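Learning from Demonstration, Handout 4: collecting suturing examples
Calcombe, February 16, 2022

Right, so last time we wrote down the loss and waved our hands about where the data comes from. Today is the hand-waving part done properly – and I'll admit it's my favourite bit of the course!

An example, for us, is one attempt at one step of a suture, stored as video plus joint positions for both arms. The Praneo set we'll use in the lab has 1,498 of them, from 113 sessions. Thread is the hard thing to learn. It bends, it loops back over itself, and two strands that cross look much the same to a network whichever one is on top. 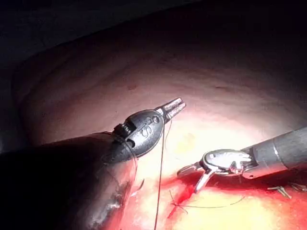

So you want plenty of variety in how the thread lies before each attempt, and you want the operator to go at a normal pace. If they slow down to be helpful, your policy learns to dawdle (mine did, for most of May).

Close views tell you what the jaws are up to. Wide views tell you where the needle has got to, including when neither arm is holding it, and the policy needs to cope with that too.
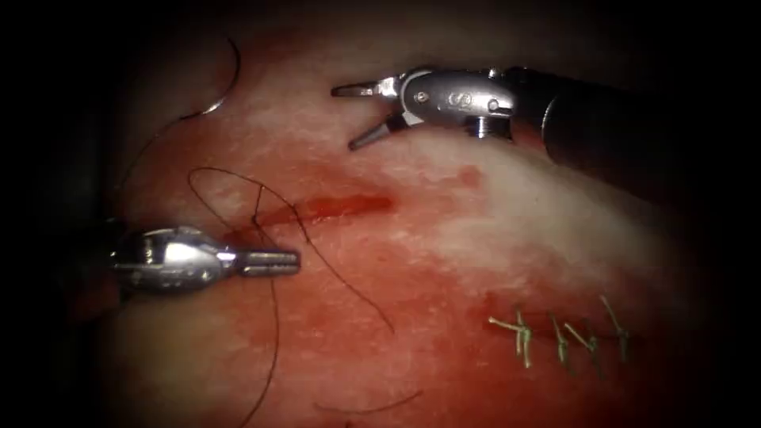 Labelling your examples

Mark the start and end of each step, then give it a grade: clean, messy or failed. Please keep the messy ones. I threw out 179 of them the first year and ended up with a policy that had no idea how to recover from a tangle.

Agree on what "finished" means before you start, too. Is the knot done when it's tight, or when the tails are cut? I go for the tails.

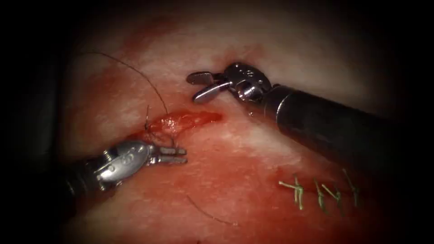

Procházka disagrees, and would end the step at the tight knot and treat cutting as a separate skill, so that each can be retrained alone. Fair point. Try both on the 22 Custa examples in the lab folder and bring me your error plots.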